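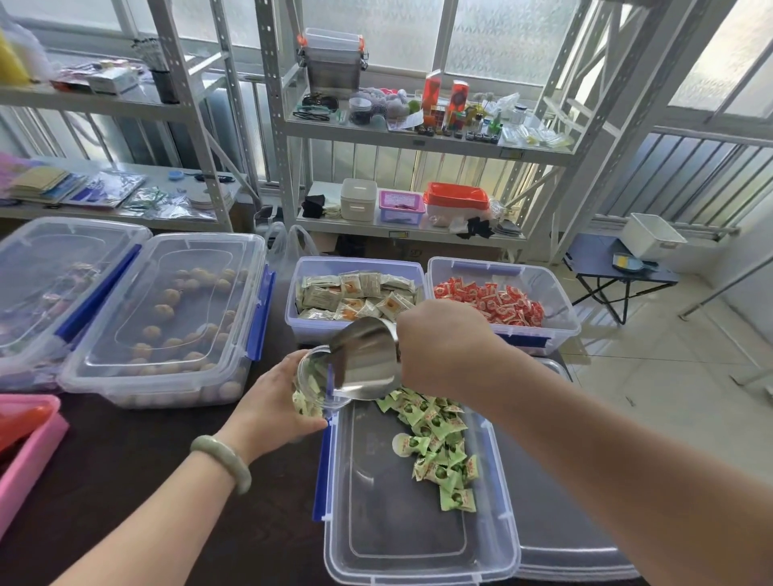
Puesto de porcionado a granel, mesa principal. Trasvase con cazo de acero inoxidable.

LISTA DE INSPECCIÓN PREVIA A LA COMPRA DE EQUIPO
Línea de surtidos, nave Hellholm
Fecha: 31 de mayo de 2021
Revisado por: Jytte Østergaard

Objeto: decidir si el puesto admite una dosificadora automática y qué hay que presupuestar aparte de la máquina. Ofertas recibidas: Bilotari (brazo con pinza y báscula) y Gashi (tolva vibratoria).

1. Producto envuelto individualmente. CONFORME
Los caramelos y los sobres llegan con envoltorio propio. No hace falta pinza de grado alimentario. Descontar esa partida de la oferta de Bilotari.

2. Formato de producto uniforme. NO CONFORME
Conviven caramelos envueltos, sobres cuadrados y bolas. La tolva de Gashi solo está probada con los primeros. Pedir ensayo con sobres antes de firmar.

3. Superficie de mesa libre para la base. NO CONFORME
Las cajas ocupan casi todo el tablero. Prever mesa auxiliar, 718 euros según tarifa de Stultmont, no incluida en ninguna oferta.

4. Recipientes normalizados. PENDIENTE
Cajas transparentes con cierres azules, de medidas distintas. Elegir un solo modelo y dar la cota al proveedor. Compra inicial: 10 unidades.
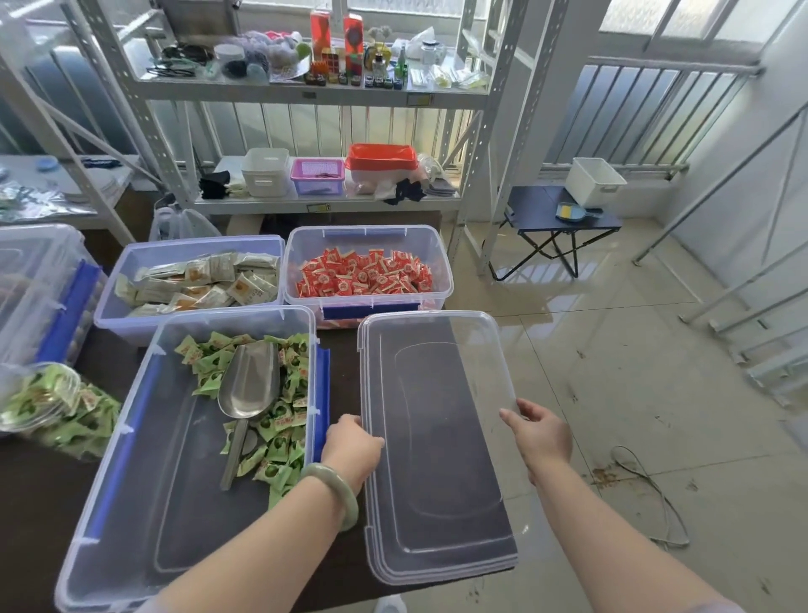 Caja de caramelos verdes abierta, con el cazo dentro y la tapa sujeta a mano.

5. Apertura y cierre de tapas. PENDIENTE
La operación es manual y las ofertas no la cubren. Bilotari la cotiza como opción por 1842 euros. Propuesta: dejarla manual el primer año y revisarla en noviembre.

6. Utensilios fuera del recipiente. NO CONFORME
Cazo apoyado sobre el producto. Con equipo automático sería causa de parada. Colocar soporte lateral.

7. Manos y muñecas sin accesorios. NO CONFORME
Pulsera en la muñeca izquierda. Retirar antes de trabajar junto a partes móviles. Añadir a la instrucción del puesto.

8. Suelo y cableado. NO CONFORME
Manchas marrones en las baldosas y un cable fino enrollado en el suelo. Limpiar y recoger. Canaleta a cargo de mantenimiento.

9. Estantería posterior. CONFORME CON OBSERVACIONES
Hay gafas y objetos ajenos al porcionado en el estante superior. Despejar el tramo que quede dentro del radio del brazo.

Reserva para obra menor y formación: casi 2000 euros. No se emite pedido hasta cerrar los puntos 2, 3 y 4.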